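Does a red mug keep your drink hotter?

Somebody at school has probably told you that dark or bright colours "hold the heat". My cousin swears that her cocoa stays warm longer in a red mug than in a white one. Should we believe her? Let's be a bit suspicious first.

Heat always moves from hotter things to cooler things. Cocoa at 71 degrees in a chilly kitchen will lose heat until it matches the kitchen. It does this in several ways at once. Some heat goes through the sides of the mug into the air and the table. Some floats off the top as steam. Some leaves as infrared, a kind of light that your eyes can't see.

Now, the colour. A black T-shirt does get hotter in the sun than a white one, and that's where the story about mugs comes from. But sunshine is mostly light we can see, or close to it. A mug of cocoa gives off infrared, and in infrared most paints and glazes behave nearly the same, whatever colour they look to you. So I don't think much of the red mug idea.

What does matter? The lid, for a start. A great deal of heat escapes from the top, so a saucer over your drink does more than any paint. The shape matters too - a wide mug has more open surface than a narrow one.

Don't take my word for it. Find 2 mugs of the same size and shape but different colours. Ask a grown-up to pour the same amount of warm water into each, and take the temperature of both every few minutes. Then swap the mugs over and do it again. If red wins once, that proves very little. It might have been standing further from the window.

And watch out for adverts. "Keeps drinks hot for 60 minutes" sounds good, but how hot is hot? Who measured it, and was the lid on? If the box doesn't say, I'd keep my pocket money.

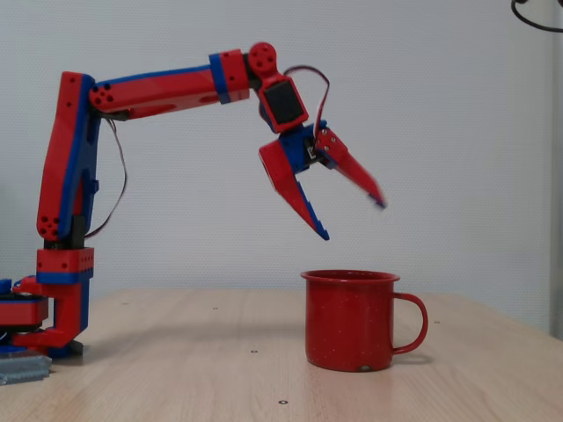
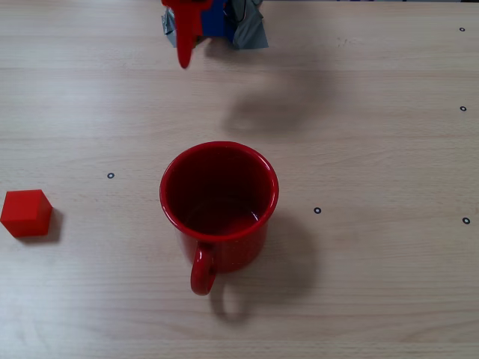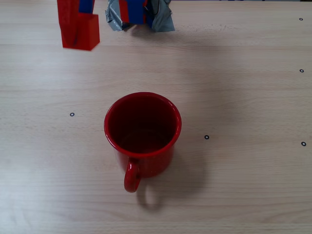

A red mug, three times.

Words: Eldana Birhane

Try the test with a lid on one mug and no lid on the other, and write down your guess before you start. Guesses made afterwards are always right, so they don't count.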